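Nemgate Community Services
Careers and volunteering

Residential Support Worker, Ulimthorpe House
Permanent part-time, 50 hours per fortnight

Nemgate Community Services is seeking a Residential Support Worker to join the team at Ulimthorpe House, our supported accommodation program for young people aged 16 to 21. The successful applicant will help residents build the skills they need to run a household of their own, with a particular focus on shopping, cooking and shared living.

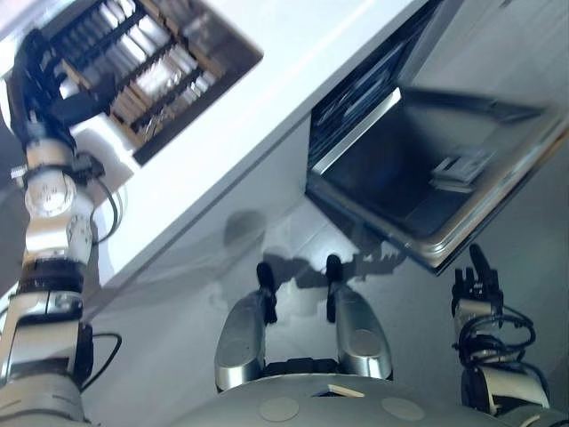
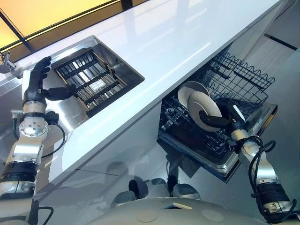
White surfaces in both views; the sink and counter are in the second.

About the program

Ulimthorpe House provides medium-term accommodation for up to eight young people who are unable to live with family. Residents stay for as long as their individual plan requires and take part in study, training or paid work during the day. Each resident has a private bedroom and shares the kitchen, laundry and living areas.

Staff work within a case management framework. Key workers meet residents weekly to review goals, and the whole team meets once a fortnight. The position reports to the Program Manager, Ditte Hjaltested.

Duties

The Residential Support Worker will:

Plan and prepare evening meals together with residents, taking account of dietary, cultural and religious needs
Support residents to draw up a weekly budget and shopping list
Act as key worker for two residents, keeping plans and case notes up to date
Assist with appointments, enrolments and transport where this forms part of a resident's plan
Maintain a safe and orderly household, including food storage records and chemical registers
Respond to incidents in line with Nemgate policy and complete reports before the end of the shift
Take part in supervision, team meetings and required training

The roster includes afternoon, evening and weekend shifts and a maximum of two sleepover shifts per fortnight. Rosters are issued four weeks in advance. Shift swaps must be approved by the Program Manager.

Selection criteria

Applicants must address each of the following.

Essential:

A Certificate IV in Youth Work, Community Services or a related field, or substantial progress towards one
Experience working with young people in a residential, school or community setting
A sound understanding of trauma-informed practice and duty of care
Ability to write clear and accurate case notes
Confidence in preparing simple meals for a group and in teaching others to do so
A current driver's licence

Desirable:

A food safety certificate
A second language
Knowledge of tenancy law as it applies to young renters

Applicants who have themselves lived in supported accommodation are encouraged to apply. Nemgate recognises that relevant skills may have been gained outside paid work, and the panel will consider unpaid caring and community roles on equal terms.

Salary and conditions

Salary will be set according to qualifications and experience under the applicable award. Superannuation, evening and weekend penalties and sleepover allowances are paid in addition. Salary packaging is available to permanent employees. The appointment is subject to a probationary period of six months.

New employees complete a paid induction covering first aid, medication procedures and de-escalation. Fortnightly supervision is provided during probation and monthly supervision after that.

Required checks

Appointment is conditional on a satisfactory police check, a current working with children check and contact with two referees, one of whom must be a recent supervisor. Applicants will be asked for consent before referees are contacted. A criminal record does not automatically exclude a person from employment, and each matter is considered on its merits.

How to apply

Applications should include a covering letter, a résumé and a statement of no more than two pages addressing the selection criteria. Please quote reference 1718 on all documents. Applications may be lodged through the careers page or delivered to reception at the Nemgate office, marked to the attention of Joana Peixoto, People and Culture.

Applications close at 5 pm on 2019-10-03. Late applications will not be accepted unless an extension has been agreed in writing before the closing time.

Shortlisted applicants will attend a panel interview and a short written exercise. The panel will consist of Ditte Hjaltested, Man-lok Tang and a current or former resident of the program. Interview questions are supplied 30 minutes beforehand. Applicants who require adjustments at any stage should tell People and Culture when they apply.

The successful applicant will be expected to commence in January. All applicants will be advised of the outcome by email.

Enquiries about the duties of the position should be directed to Ditte Hjaltested. Enquiries about the application process should be directed to Joana Peixoto.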